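4. Operating rules for shared kitchen cells

4.1 Why we wrote rules at all

Most of the standards we could lean on were written for fenced industrial arms. Speeds, forces, stop categories, guard distances. Useful, and we follow them where they fit, but they say very little about what should be lying on a counter when a small arm is run over it all day by people who also have a paper to finish. The Sokmont lab went a full season with no written practice. Each operator had habits. The habits did not agree, and when we tried to pool the logs with those from Dunmore we found that "clear start" meant three different things.

So the rules below. They cover counter layout, the start pose, object swaps, stops and the log. They don't replace the risk assessment for the arm itself, which each site has to do on its own. Kiltard already had one, Dunmore wrote theirs in February.

4.2 Counter layout

We sort everything within reach into two groups. Task objects are things the arm is allowed to touch in the current episode. Standing objects are everything else, including appliances, bottles and bins. Standing objects may stay on the counter. We argued over this one for a long time. The strict view was to strip the counter bare, and an early draft said so, but a bare counter gives you policies that fall apart in the first real kitchen. The rule as adopted:

Rule 1. Standing objects stay, but are listed on the layout sheet before the session opens.
Rule 2. No glass, blades or open liquid in the task area. Soft stand-ins for fruit and other food are fine and are prefered.
Rule 3. Appliances inside the arm's reach are unplugged at the wall or locked out. A dark display doesn't count as off.
Rule 4. Packages may lie in any orientation, printing upside down included. Don't tidy them between episodes.
Rule 5. Cables on the gripper get checked by hand at the start of each session, through the full wrist range.

Rule 4 drew the most complaints from operators. People straighten boxes without thinking. Once they do, the label always faces the same way and the detector learns the label.

4.3 Start pose

Every episode opens with the fingers pointing down, apart, above a known surface and not touching it. We use the cutting board where there is one. Height is set in the Grullura config file and shouldn't be changed by the operator mid-session - if it has to change, close the session and open a new one. Figure 4 shows the pose over the board, with soft food on the plate at left and a cereal box lying on its side in front.
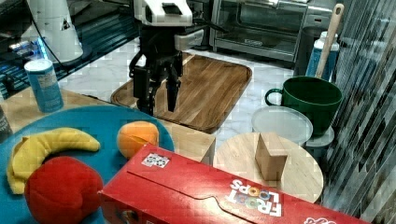

Figure 4. Gripper above the cutting board, fingers down and slightly apart. Task and standing objects share the counter.

The reason for a known surface is dull. If the arm drops during a fault, we want it to land on wood and in a place the operator already has in mind. A flat part of the bare counter is allowed as second choice. A plate is not, and neither is a lid or any round board that can slide or tip.

4.4 Swapping objects

Hands go in only when the arm is in a held stop. Paused is not held. The difference matters: a paused arm resumes when the next command comes down the line, a held arm needs a key press at the station. Before the rules, operators at two of the sites treated these as the same thing. After the change we audited 2579 swaps from the combined logs. Hold was confirmed before the hand went in for all but 70 of them. Every one of the 70 was a quick nudge, someone fixing a thing that had rolled or slumped, none was a planned swap. We now say in training that a nudge is a swap. Same rule, same key press.

Objects leaving the task area go back to the shelf and not to the far end of the counter. Otherwise the counter fills up and by late afternoon the layout sheet is wrong.

4.5 Stops

Any person in the room may stop the arm. No one has to justify it on the spot. The log takes one line, free text, and the line can say "didn't like it". We thought this would be abused and so far see no sign of that. Stop lines turned out to be the most useful thing in the log, more than the force traces, as they mark moments the sensors had no opinion on - a sleeve near the wrist, an odd noise, a bottle rocking.

A stopped episode is kept and flagged. Never deleted. Dunmore used to delete them, which is why their counts in Table 2 begin later than the others.

4.6 Logging

Minimum fields: site, station, operator code, layout sheet number, config hash, start, end, stops, swaps. Free text is optional except after a stop. We dropped a star rating for "episode quality" after it was found that operators gave nearly everything the same score. In the release set, 1733 episodes carry all the required fields. The rest are held back untill the missing sheets are found or we give up on them.

4.7 What the rules leave out

Two-arm stations. Heat of any kind. Children or visitors in the room, which Kiltard has to deal with and we don't. Also cleaning: soft objects pick up dust and grease, the fingers lose grip on them slowly, and we have no agreed schedule. One site washes weekly, another when it looks bad. Grip failures in Section 5 should be read with that in mind.

The text of the rules used for this paper is the version of Aug 10, 2026. Later edits change the wording of Rule 3 only.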